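Dressing the Cables on a Two-Arm Folding Cell

Good cable routing is my favorite job on our Busard cell, because an hour of fiddling pays you back for months! This is how I do it, on both arms, whenever a cable gets replaced.

Power down and leave both arms slack. Start at the base and work toward the wrist. Lay the purple cable along the lower link, take it past the elbow with plenty of spare, then follow the forearm and finish with a generous arch above the wrist. Tie it to the links only, never across a joint.
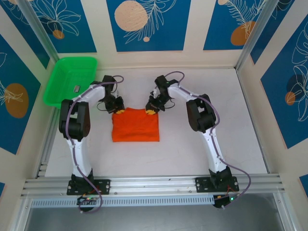
Now move each arm by hand through its full reach, slowly, 3 times. Watch the elbow. If the cable goes tight, cut the nearest tie and feed in more slack from below the base. The thin gripper wires want a loop that bows outward, away from the other arm.

Power up and run the two-corner cloth pick at low speed. I like a bright cloth for this (you spot a dragging wire right away). Then let it go for 600 cycles and check every tie again. Our last set of cables made it past 3000 before I had to touch one, and I was thrilled.

Keep a bag of spare ties next to the cell.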